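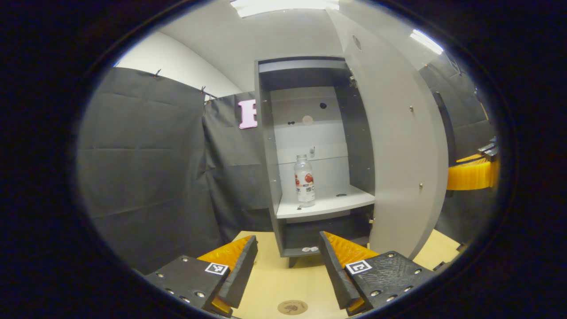 *A grey cabinet with a tall, narrow compartment, on a pale-wood tabletop.*

# Vasgate cabinet fit notes

A table of 831 storage cabinets and shelf units, comparing the inside sizes printed in shop listings with the inside sizes buyers wrote down at home. Put together by Frøydis Solberg, checked by Sânziana Cozma. Last changed Mar 15, 2023.

## Why bother

Shops like to say a cabinet "fits standard binders." I have yet to find a shop that says which binders. Some listings give the outside width only, and a few give a "usable depth" that seems to include the door. I wouldn't take any of it on trust, and that goes for the buyer numbers too.

## Files

- `listings.csv` – sizes as printed by the shop, in millimeters
- `measured.csv` – sizes sent in by buyers
- `notes.txt` – complaints, mostly about hinges

Rows join on `unit_id`. Don't join on model name. Brostus has sold 3 different cabinets under the same one.

## Columns that cause trouble

`inner_w` is the narrowest point, between shelf pins if there are any. Rows from the Tisosby list were measured wall to wall before we settled on this, so they run wide. They are marked `old_method`.

`color` is whatever the seller typed. Gray and grey both appear. I left them alone.

`load_kg` is the maker's claim. We tested none of it. Backlund prints 200 for a whole unit and gives no figure per shelf, so that column is blank for them.

## What I wouldn't use this for

Average error by brand. People who measure a cabinet and mail in the result are usually people whose cabinet didn't fit, so every brand looks worse than it probably is. Someone will make that chart anyway – please at least drop the 11 rows marked `disputed` first.

## Fixes

Send the `unit_id`, your number and what you measured with. Cloth tapes stretch, and we mark those rows. The next update is planned for April, if the Brostus rows get sorted out by then.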